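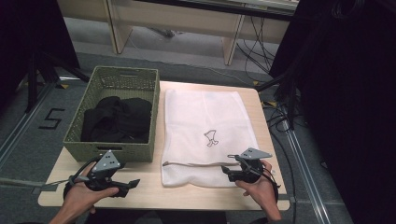

## June 22, 2022

Station 5, laundry task again. Basket on the left, mesh bag flat on the right, black clothes in the basket. I had the grippers for the morning and took notes for the rule sheet in the afternoon.

The rule sheet is the reason I'm writing this down. We started it in January as half a page taped inside a cabinet door, and it has grown to 34 rules. Too many. New operators read the first page and skim the rest, and the ones they skim are the ones that cost us recordings. Skurkbridge wants a version they can use at their site too, so it has to make sense to people who have never stood in our room.

What I tested today was the starting position rule. The old wording says "hands near the table edge." I read that one way and the morning operator before me read it another way, and our first seconds don't match at all. My proposal:

- Both grippers at the near edge of the table before the start call.
- Jaws pointing inward, toward each other.
- Marker plates facing up, with no sleeve or cable over them.
- Hold still for 2 seconds, then begin.

I did 12 runs with it and found it easy to remember. The hold feels long when you're tired. I caught myself cutting it short twice and marked both runs as rejects, which is what the sheet says to do, so at least I followed that one.

Cables are the other thing. Rule 29 says to keep the gripper cables behind the wrist, and I agree with it, but it says nothing about the floor. There are cables on the carpet behind the table, and tripod legs out there too. I would like a separate floor check at the start of each shift: walk once around the table, move any cable out of the operator's path, look at the tripod feet, sign the log. It should be at the top of the sheet with the other safety items. Right now the safety items are mixed in with how to name a folder.

The mesh bag needs its own line. It was turned over between sessions last week and no one wrote down which side was up. I'd say logo up, drawstring end toward the operator, every time, unless the plan for the day says to vary it. If the plan does say to vary it, write the change in the log before the run. Writing it afterward from memory is how we ended up with the mess in the Cistier batch.

Still not settled: what to do when a garment drops on the floor. Msimang's guide says stop and discard. Our habit has been to pick it up and keep going, and tag the run. I lean toward ours — a dropped sock is a normal part of laundry — but the tag has to be used, and I don't trust that it always is. Will ask at the Rarnano call.

Wrists sore by lunch. The sheet says a break after every block and I skipped the second one, so that's a rule I broke while writing rules. Put a timer on the shelf for tomorrow.

To do: cut the sheet to one page front and back, move safety to the top, send the draft to Skurkbridge, print two copies for the station.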